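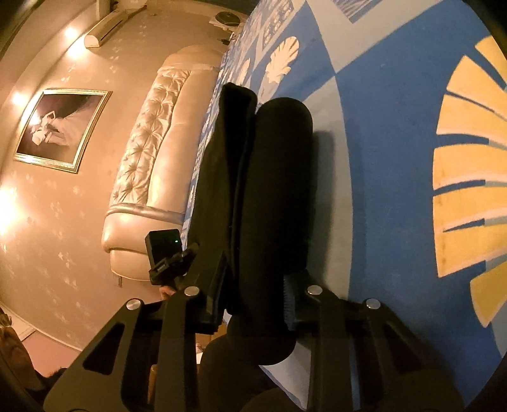

Handout 3: Floor Coverings and Seating in the Furnished Living Room
Module: Care of Domestic Interiors
Course leader: Javiera Pereyra
Practical sessions: Toshio Kawaguchi

Scope

These notes cover patterned carpets laid over wood floors, and leather seating with a buttoned back. The two are treated together because they usually share a room and are usually cleaned in the same visit. Wall-to-wall carpet is dealt with in Handout 2 and is not repeated.

Students should have read the section on fibers in the course reader before the practical. The reader can be collected from room 43.

1. Terms used for patterned carpets

Field. The main area of the carpet inside the border. It may be plain, covered with a repeated pattern, or filled with large flowing shapes such as curved bands.

Border. Any band that separates the field from the edge, or one part of the field from another. A wide border with narrower bands on each side is described as a main border with guard bands. Smaller panels set in a row are recorded as a panel row.

Motif. A single recognizable figure. Common ones are the fan, the shell, the leaf, the rosette and the sunburst. Where a motif could be read as a shell or a leaf, write both words with "or" between them. Do not choose one for the sake of a tidy record.

Ground color. The color that takes up most of the surface. It is not always the color noticed first. On a blue carpet with a large yellow fan, the ground color is blue.

Outline. A narrow line of contrasting color around a motif or its segments. Pale outlines are the first part of a design to show soil, and they are the best place to compare a walked area with one that has been under furniture.

2. Inspection before cleaning

Inspect in daylight if possible. Warm lamps make cream leather look more yellow than it is and make pale blue look gray. If lamps must be used, note this on the record sheet.

Work in the following order.

Walk the edge of the carpet and look for curling, loose binding and lifted corners.
Turn back one corner and identify the backing. Record it as woven, latex, felt or unknown.
Look at the wood floor under the turned corner. Note any change of color, grit or transfer of dye.
Part the pile at three points: one in the field, one in the border, one next to the sofa.
Press a damp white cloth on each color for one minute. Any color on the cloth means no wet cleaning.

The dye test is carried out on every color, including those that cover a small area. Strong yellows and blues beside white are the combination that causes most trouble in practice — a slight bleed that would be lost in a dark field is obvious on a white border.

3. Vacuuming

Use suction only on the first pass. The rotating brush is kept off fringes, bound edges and any carpet with a pile that sheds.

Vacuum in straight lanes, each lane overlapping the last by half the width of the head. Do not follow the curves of the design. A curved path leaves uneven overlap, and the operator tends to go over the large motifs twice and miss the border.

Where the carpet meets a sofa, move the sofa if two people are present. If not, use the flat nozzle as far as it will reach and write "not moved" on the sheet. Lift furniture; dragging it distorts the carpet and marks the floor.

After the top side is finished, roll back one section at a time and clean the floor with a dry microfiber pad. Grit trapped between a carpet and a wood floor works as an abrasive every time the carpet is walked on. Moisture trapped there is worse, and no carpet is to be laid back on a floor that has been damp mopped until the floor is fully dry.

4. Tufted leather seating

A tufted back is formed by pulling the cover down to the frame or backing at regular points and fixing it, usually with a button. The folds between the buttons are called pleats. Deep tufting gives deep pleats, and these hold dust, crumbs and hair.

Procedure:

Brush each pleat downward with a soft dry brush. Begin at the top row.
Follow the brush with a narrow nozzle held slightly above the surface.
Wipe the flat areas and armrests with a cloth wrung out in plain water.
Dry at once with a second cloth.
Check each button by touch. A button that turns freely is recorded as loose and left alone.

Do not spray any product directly onto a buttoned back. Liquid runs to the lowest point of the pleat and collects around the button, where it can reach the thread.

Gloss should be recorded before and after treatment. A glossy surface suggests a coated finish, but gloss alone does not prove it. Place one drop of water on a hidden area. If it stays on the surface, treat the leather as coated. If it darkens the leather, stop and refer the piece to the course leader.

Cream leather picks up dye from clothing, mostly on the armrests and the front edge of the seat. Light transfer may respond to the water wipe in step three. Anything that does not is reported, and no solvent is used in this module.

5. Rearranging the room

Return the sofa to its original position relative to the carpet. Mark the position of the feet with low-tack tape before moving anything. If a sofa stands along the edge of a carpet, check that all its feet are at the same level — either all on or all off. Where this is not so, note it and tell the client.

A carpet with a directional motif has a correct way round. Sketch it before rolling.

6. Record sheet

Use form 423. Fill in ground color, border, motifs, backing, floor, seating finish, loose buttons and items not moved. Leave nothing blank; write "unknown" where required. Completed sheets go to Toshio Kawaguchi at the end of the practical.

Reading for next session: course reader, section on upholstery fillings. Assessed room surveys are due in May.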